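# Pouring cell on the juice line: what happened to your bench staff?

**Forum: Food service and hospitality automation > Workplace**

---

**ribbed_gasket** wrote on 6/9/18:

We run a central kitchen supplying breakfast service to three sites. Management has a quote from Lendus for a single-arm pouring and portioning cell. The pitch is 500 juice serves per shift with one attendant. We currently have two people on that bench, and they also cover fruit prep and the dish return when it backs up.

Looking for reports from kitchens that have run one for longer than the trial. Mainly interested in labour hours, spillage and what the attendant does all day.

---

**ullage22** replied:

We've had the Lendus cell at our Plandurholm kitchen since February. Figures from our log, not theirs:

- 3,173 pours to date
- 132 stopped by the attendant or by the cell itself
- 227 minutes of unplanned downtime, mostly rinse faults

Bench hours are down. Total kitchen hours are not. The time went into glass sorting, wipe-down and restarts. One of our two bench positions became "cell attendant", same pay grade, more responsibility. That is the part I would raise with your management before signing.

---

**kettle_descaler** replied:

132 out of 3,173 is a bit over 4%. A person on that bench would be sent for retraining at 4%.

---

**ullage22** replied:

A stop is not a spill. Most are the cell holding the glass at an angle and waiting for someone to confirm the level. Fluted glass is the main cause on ours. The wall optics confuse the level estimate, so it sees juice where there is only refraction. Wrist view of the sort of thing the attendant gets on the tablet and has to call: 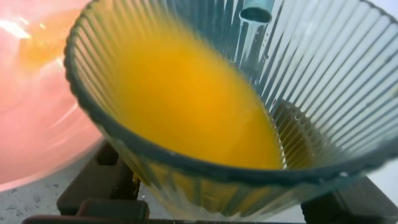
### Re: stops and who clears them

**kettle_descaler** replied:

Fair enough on the definition. You can see the amber band through the flutes below the rim, and the film and bubbles on the inside wall. I wouldn't want to set a threshold on that either. Have you tried plain-walled glasses?

---

**ullage22** replied:

Front of house chose the fluted ones and won't change. We trialled a plain tumbler for a fortnight and stops fell noticeably, but I don't have a clean count because the firmware changed in the same period.

---

**tray_return** replied:

Attendant here, different site, Heitmann cell, not Lendus. Two points from the person standing next to it.

1. The work is lighter on the wrists. I had tendon trouble from jug pouring and that has settled.
2. The work is more broken up. You can't start a tray of fruit because the tablet will chirp halfway through. On paper I'm available for other tasks. In practice I'm available in ninety-second pieces.

Our roster was written as if point 2 didn't exist. It took months to get it changed.

---

**ribbed_gasket** replied:

Useful. Did they change the roster or the alert settings?

---

**tray_return** replied:

Both. Alerts are now batched so the cell parks the glass and moves to the next station where it can. The roster gives the attendant no second bench during service. Prep moved to the hour before.

---

**kettle_descaler** replied:

So you bought an arm and still have one person dedicated to juice. I'd have bought a Kuditz dispenser with a portion valve. No vision, no wrist, no tablet. It's a tap with a timer.

---

**ullage22** replied:

We priced the Kuditz. It's fine for one juice into an upright glass. We also decant between bowls and glassware for the function menu, and a tap doesn't do that. If your menu is straight orange and apple, I agree with you and wouldn't go near an arm.

---

**tray_return** replied:

Disagree that it's only a menu question. The tap still needs somebody placing and lifting glasses all morning, and that was what hurt.

---

**ribbed_gasket** replied:

We do some decanting, mainly weekends. I'll ask Lendus for stop counts on fluted glassware, and ask our side to put the attendant role in writing with the grade attached. Will post the numbers if we get a trial unit.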